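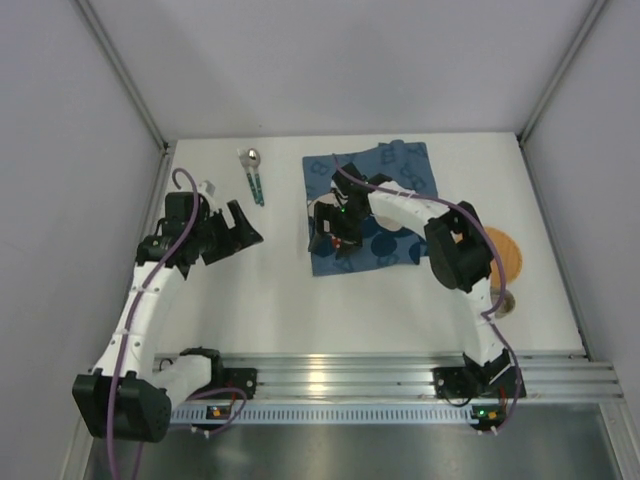 Can they do chores yet? (kitchen edition)

gridleyfan
OK so my brother-in-law spent all of Wednesday dinner telling me I'll have a machine setting my table by next December. I do 56 place settings on a busy night at the hall and I'd love to believe him! What do you folks think, are we anywhere near it?

Raghda Nseir
Closer than people give them credit for. Hard tableware is the easy part, a cup has a rim and you can grab it. Cloth is what kills you. It never lies the same way twice, and if the corner's up a little on one side the whole setting goes crooked. 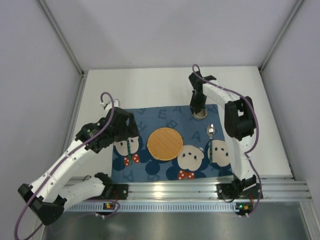 Two arms, one place setting. Gripper on the right is down at the cup.

boltbucket_6
I don't buy it. We looked at a Weledel cell at the shop for sorting brackets, and the quote came with 335 hours of setup and tuning. For brackets! They don't even wrinkle. My kid sets a table in 2 minutes while looking at her phone.

Raghda Nseir
Your kid had years of practice though – and you fed her the whole time. I'd count a mat, a cup and a spoon on a patterned placemat as a real chore. Busy print like that, letters and cartoon mouse heads and polka dot bows, is a pain for anything that works off cameras.

boltbucket_6
Sure, it's a chore. Is it a chore anybody would pay for? Ask me again when it clears the table with gravy on it.

gridleyfan
Ha, gravy is most of my job. What about folding napkins? I'd pay for that tomorrow, I do them till midnight.

tansy_w
Late shift laundry here. We had an Azar folder in for a trial, flat sheets fine, anything small it chewed up. Went back to hands. I'm with bolt on this one, mostly, but I'd take help carrying!

Raghda Nseir
Small and floppy is the worst combo, yeah. I still say napkins before gravy. Which Azar was it, the one with the belt?

tansy_w
Belt, yep. Loud thing.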